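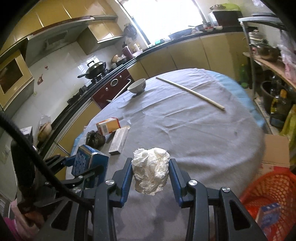 Page last updated: February 4, 2022

Why Does Cloth Wrinkle?

Take a T-shirt that has been sitting in a pile. Shake it out and hold it up. It is probably covered in lines and bumps that were not there when it was folded neatly in the drawer. Tablecloths wrinkle too, and so do bed sheets and school uniforms. To find out why, you have to look at what cloth is made of.

Threads and fibers

Cloth is made of threads. If you pull a loose thread from the edge of an old dish towel and untwist it, you will find that it is made of even thinner hairs. These are called fibers. Many of them are thinner than a hair from your head.

Cotton fibers come from a plant. They grow around the seeds in a fluffy ball called a boll. Linen comes from the stem of a plant called flax. Wool grows on sheep. Silk is made by silkworms, which are a kind of caterpillar. Polyester and nylon are made in factories, mostly from oil.

To turn threads into cloth, people weave them or knit them. In woven cloth, the threads cross over and under each other, like the strips in a basket. In knitted cloth, the yarn makes loops that hook into other loops. Most tablecloths are woven. Most T-shirts and socks are knitted, and that is why they stretch.

What happens inside a fiber

Everything is made of very tiny parts called molecules. In a cotton fiber, the molecules are long chains. They lie next to each other and hold on to their neighbors. Scientists call the hold between them a hydrogen bond. You can think of it as a weak kind of stickiness.

When you bend cotton cloth, the chains slide a little and some of them lose their grip on their neighbors. If the cloth stays bent for a while, they take hold again in the new place. Now the cloth has a line in it. That line is a wrinkle.

A wrinkle can be small and shallow, or it can be sharp. A sharp, straight one that somebody makes on purpose is called a crease. Some dress pants have a crease down the front of each leg.

Water and heat

Water makes it much easier for the chains in cotton to move. Tiny bits of water get in between them and loosen their hold. When the water dries up, the chains lock wherever they happen to be. This is why a cotton shirt that dries in a ball comes out so badly wrinkled. It is also why clothes wrinkle where you sweat, such as behind your knees and inside your elbows.

Heat makes molecules jiggle faster, and this loosens them too. An iron uses heat and weight together, and a steam iron adds water. The chains let go, the iron presses the cloth flat, and the chains take hold again as the cloth cools and dries.

Polyester works a little differently. It hardly soaks up any water, so getting wet does not change it very much. Heat does. If a polyester shirt is left squashed in a hot dryer, it can cool down with wrinkles in it. An iron that is too hot can melt it, so the dial on an iron has a lower setting for polyester and a higher one for cotton and linen.

Why some cloth wrinkles more

Linen wrinkles very easily. Its fibers are stiff and do not spring back well. Cotton wrinkles easily as well. Wool is much better at getting back into shape. Its fibers are crimped, which means they have little waves in them, and they act a bit like springs. If you hang up a wool sweater overnight, many of its wrinkles will be gone by morning.

The way the cloth is made matters too. Knitted loops can move around, so knitted cloth usually wrinkles less than woven cloth. Thick cloth is harder to fold sharply than thin cloth.

Some cotton clothes have a label that says "wrinkle-resistant" or "non-iron." These have been treated with chemicals that tie the chains together more strongly. After the cloth bends, the ties pull it back toward being flat.

What about paper?

Paper is made of plant fibers too, usually from trees. The fibers are pressed together in a flat sheet, with no weaving or knitting. When you fold paper, some of the fibers along the fold bend and break. You can flatten the sheet under a heavy book, but you will still be able to see the line.

Try it yourself

You need 2 old cotton handkerchiefs, a spray bottle of water, and 2 rubber bands.

Spray one handkerchief until it is damp all over. Leave the other one dry. Crumple each of them into a tight ball and put a rubber band around it. Leave them until the next day — a warm, airy place is best. If the damp one is still damp in the middle, give it another day.

Take off the rubber bands and spread the handkerchiefs out next to each other. Which one has more wrinkles? Which one has deeper wrinkles? Now hang both of them up and look again before you go to bed.

You can do the same test with an old wool sock or a scrap of polyester. Ask a grown-up before you cut anything up. Do not use an iron unless a grown-up is with you.

Words to know

Boll: the fluffy part of a cotton plant that holds the seeds.
Crease: a sharp line made by folding or pressing.
Crimp: small waves in a fiber.
Fiber: a very thin strand, like a hair.
Molecule: a tiny part that things are made of — much too small to see.
Weave: to cross threads over and under each other to make cloth.

Written by Nkechi Okafor. Checked by Dwight Lapointe.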